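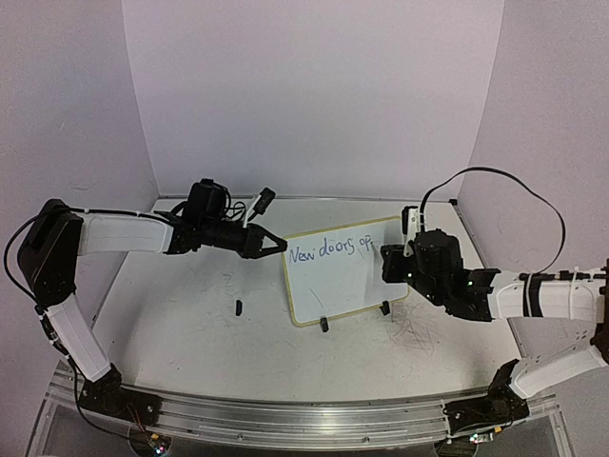
Blue marker on the little yellow-framed whiteboard

11 December 2021
by Rüdiger Rathjen

So I've gone and done it. After 20 years of telling everyone I'm hopeless at languages, I signed up for a beginners' Italian course in May, and I'm still going! My sister had a bet on me quitting by the second week (she hasn't paid up yet, by the way – I do know you read this, and I do accept cake).

I started with an app called Votham, mostly because it was free and the icon was a nice green. It was fun for a bit. I learned to say that the duck is under the chair and that my uncle owns many shirts. Then I tried to order a sandwich from a real Italian person at the market and she said something very fast and very friendly and I just nodded. I got two sandwiches. Both had eggplant.

The class is better, mainly because you can't close it when you get bored. We're a mixed bunch, and our teacher makes us stand up and talk to each other for the first ten minutes, no books, which I dreaded all summer and now sort of look forward to. Past tense is where I'm stuck right now. Some verbs want "to have" and some want "to be" and I keep picking the wrong one, so I've spent weeks cheerfully announcing things like "I have gone" when I should be saying "I am gone." She corrects me every time and I thank her every time and then I do it again. 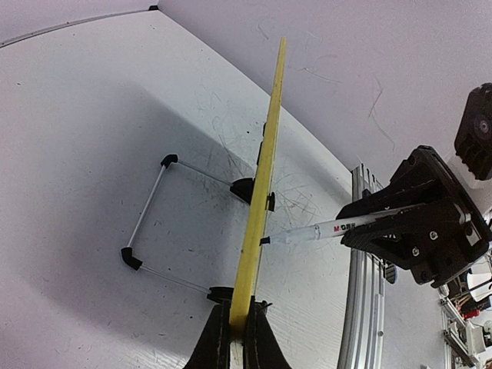
What has helped most is flash cards, plain paper ones. I've got 838 of them in a shoebox, sorted by how much they annoy me. The front section is all the small words – ci, ne, those little pests – and I go through it while the kettle boils. The back section is food, and I never need to look at that one anymore. I also put the radio on while I cook, an Italian talk show where they all shout over each other, and the other night I caught a whole sentence about parking. A whole sentence! I had to put the spoon down.

The plan is to go to Bologna next spring and stay with a family for a week. I've written them a letter, in Italian, which took me three evenings and a lot of crossing out. No answer so far. I may have told them I am a train and not that I'm arriving by one, so I'm going to read my copy over again tonight before I write to them a second time.

If anyone has a good trick for the double consonants, please put it in the comments. My "year" still comes out as something very rude.

Get new posts by email. Enter your address to subscribe. You can unsubscribe at any time.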